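About Tiltia

Tiltia makes personalized greeting images. A visitor picks a template, types a name or a short line of text, and receives a finished picture that can be saved, printed or sent. The catalog covers birthdays, anniversaries, weddings, new babies, graduations and the main public holidays. Cake templates account for the largest share of requests, followed by flower cards and photo borders.

The company is registered in Lyons, where the office is also located. Tarek Badawi and Yesenia Escobedo founded it after working together at Esen, a print shop that produced edible cake toppers for local bakeries. Esen's customers often asked for a digital copy of the topper to send to relatives. The first version of the Tiltia site did that one job, with 16 templates and a single typeface.

How the images are made

Each template consists of a background picture, a text path and a set of limits. The text path follows the surface on which the name will appear, for example the top of a round cake or the curve of a ribbon. The limits set the smallest and largest letter size, the longest name accepted and the colors available. When a name is entered, the renderer measures the full line, scales it to the path and applies shading that matches the light in the background picture.

Names with accents, apostrophes and hyphens are supported in every template. Right-to-left scripts are supported in all templates with a straight text path, and in curved templates marked with a double arrow. Emoji are removed before rendering, as they do not scale well on curved paths.

Finished images are supplied in two formats: a square version for profile pictures and a tall version for status updates. Print files are available for the flower cards only. We do not add a watermark to any of them. Our site address appears on the download page and nowhere in the image itself.
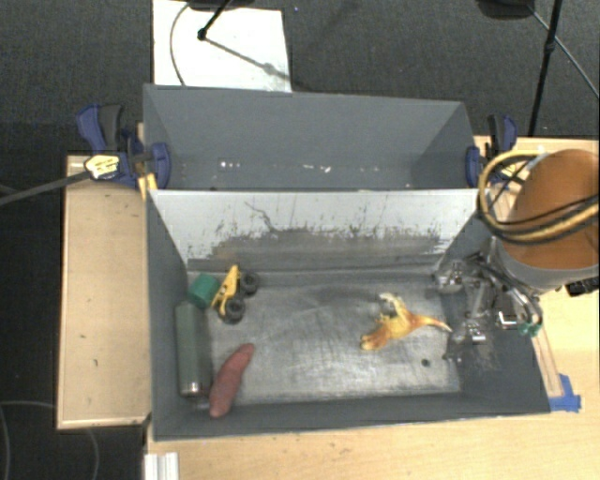

Two gray bins, the front one with a yellow toy vehicle and a small green cube.

Our catalog

Backgrounds are photographed or drawn by our own staff or licensed from Randora, which supplies most of the floral and seasonal material. Aurelio Zamudio manages the catalog and decides which templates are added or withdrawn. A new template is tested with 10 names of different lengths before release – the shortest has 2 letters – and is sent back if any of them touches the decoration or drops below the minimum letter size.

Templates are withdrawn when a license ends or when the background no longer meets the current resolution standard. Links to a withdrawn template lead to the nearest match in the same category.

Names and privacy

Text typed into a template is used to render the image and is deleted from the server when the session closes. Uploaded photos, which are needed only for the photo borders, are handled the same way. No account is required. Visitors who choose to open one can keep a list of dates and receive a reminder five days before each.

The site is paid for by advertising and by bakery subscriptions. Subscribing bakeries can place a selection of templates on their own order pages, so that the customer sees the lettering before the cake is made. The preview is a guide to layout. Icing colors vary by bakery and should be confirmed with the shop.

Staff

Tarek Badawi – rendering software and servers
Yesenia Escobedo – template design and lettering
Aurelio Zamudio – catalog and licensing
Fidel Vergara – bakery subscriptions
Crisóforo Meléndez – translations and visitor support

Contact

Questions about a template should include its number, which is shown under the preview, and the exact text entered. Requests for new occasions go to the catalog desk and are reviewed once a month, except in December, when the desk handles holiday templates only. Bakeries should use the subscription form and state whether they print toppers in house.

Page last revised 7 December 2022.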